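Home / Furniture / Tables / Work Tables & Desks

Lidura Work Table – light wood top, 60 in.
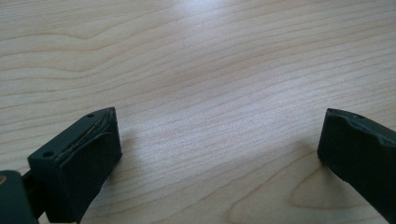 Our most ordered table since March and the one we get the most emails about, so this page got longer. Plain top, four legs, no drawers. Sold flat, goes together in an evening with one other person. Bolts and hex key in the box.

What people use it for: sewing, homework, packing orders, seed trays, puzzles that stay out for a month. A few have gone into kitchens. Fine, but read the care part first.

THE TOP

Light wood, oil finish. No lacquer, no plastic film. Feels like wood when you put your arm on it. Grain varies from one to the next, we can't match it to a photo or to the table you bought before. If you're ordering two to stand end to end say so in the order notes and we'll pull two from the same batch if we have them.

Color goes warmer with time, more so by a window. Move your lamp and your sewing machine now and then or you'll get a pale patch in the shape of it. Evens out again in a few months, mostly.

Edges are eased, not rounded over. You can still clamp to them. Put a scrap under the clamp foot.

SIZE ETC.

Length: 60 in.
Item no.: 2931
Max load, spread out: 300 lb
Finish: hardwax oil, clear
Legs: Wovon steel, black, leveling feet
Assembly: yes, two people for the flip
Cartons: 3 (top, legs, hardware)

Cartons sometimes turn up on different days. Please wait for all of them before you write to us about a missing leg!

Load is for weight spread over the top. A heavy vise right at one corner is a different thing – get the Nautiyal crossbar for that, it bolts into holes already drilled underneath. Sold separately, same finish as the legs.

PUTTING IT TOGETHER

Blanket on the floor, top face down on the blanket. Legs on loosely, all of them, then tighten going around. If you tighten the first one all the way the last one won't line up and you'll be back at the start. No power driver please. The inserts strip and we can't really fix that from here.

Flip it with somebody. Don't drag it up onto two legs, that's how they get bent.

Leveling feet turn by hand. Old floors, you'll be under there a few times.

CARE

Crumbs and dust, dry cloth. Sticky stuff, damp cloth and a drop of dish soap, then dry it right away. Not spray cleaner, not the orange stuff, no scouring pads.

Water rings: wipe up when you see them. If one has set, go over it lightly with the gray pad from the hardware carton, with the grain, then a little oil on a rag. Leave overnight. Usually gone by the second go.

Ink and hair dye are there to stay unless you sand. You can sand it. It's one of the better things about an oiled top, you sand the bad bit, feather it out and re-oil. Full instructions are on the sheet taped under the top (peel it off before you attach the legs, people lose it).

Re-oil once a year, twice if it gets used hard. Junitz clear oil is what we use in the shop, the small can does the whole table with some left over. Thin coat, wait, wipe off ALL of it. Tacky the next day means you left too much on. Lay the oily rags out flat outdoors to dry before they go in the trash, they can catch fire balled up. Serious about that one.

Hot pans – trivet. Glue guns – same, an old tile is good.

QUESTIONS WE GET

Shorter legs? Yes, bench height and kid height, email first as they aren't on the site yet.

Top only? Yes. Pick "no legs" in the menu. Inserts are still fitted, so tell us if you dont want them.

Can it live on a porch? No. Covered porch also no.

Smell? Light oil smell when you open the carton. Gone in a week with the window open.

Can I paint it? Your table. You'd need to get the oil off first or the paint won't stick.

Returns: unassembled, in the cartons it came in. Keep them until you're sure. Scratched in transit, send photos of the carton as well as the top, the carrier asks for both.

Wood questions go to Purificación Echevarría in the shop, she answers most afternoons. Delivery questions to the orders address please, she can't see the tracking.

Page updated 7 September 2022 – leg finish corrected, load figure addded.

Tags: work table, oiled wood, sewing room, flat pack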